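Forums > Workshop Builds > Arms and Hands > Button box and hand keep disagreeing

3 min read

Hand misses the left green button on my control box, any ideas?

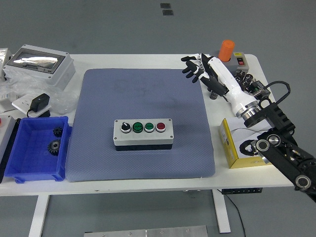 Bench as it stands tonight, hand open, control box on the mat.

Roscoe Obi

G'day all. I've been building this up at the shared workshop in Trelletham since July and I've finally got to the fun bit, which is getting the hand to press buttons by itself. The box has a rotary selector, two greens and a red. Red is fine. The right green is fine. The left green it gets maybe half the time, and when it misses it lands a fingertip on the metal ring and shoves the whole box sideways (then of course everything after that is off as well).

I'm running saved positions, no vision yet. I taught them by hand, moving the arm until the fingertip was sitting in the centre of each button and then saving. I've re-taught the left green 8 times now and it's good for a few presses and then wanders off again. Arm is a second-hand Wakico, the hand I put together from an Ersoy kit. Speed is turned down a fair way.

Is it the arm, the hand or me? I'd rather not pull the wrist coupling apart if I don't have to, it was a pig to get on.

Share (8) | Comments (2)

Arif Halim

Hey Roscoe, nice bench! My money's on the box, not the arm. You've got a light box sitting on a mat, and even a good press will nudge it a hair. After a few runs it's crept far enough that the left one is out. The left green is a longer reach from that side too, so any error in the arm angle shows up more there than it does at the red.

Try this before you touch the coupling:

Put masking tape on the mat right round the base of the box. Run your sequence 100 times and have a look at the tape. If the box has moved, there's your answer, and you can screw it down to a bit of ply and clamp the ply to the table. If it hasn't budged, mark the wrist with a paint pen across the joint and run it again to see if the coupling is slipping.

Also, come straight down on the button. When I did mine I was swinging in from the side to save time and it pushed the box every single go. I added a saved point directly over each button and it settled right down. Slower, but who cares.

One more thing, put a spot on your list for the e-stop. I can see it's up the back behind the hand. I'd want mine on a front corner where I can whack it without reaching past the fingers.

Helpful (34)

stultirari_fan

had the same with my Stultirari arm, was a loose finger screw. check your screws. also the selector is going to be way harder than the buttons mate, good luck with that one lol

Helpful (2)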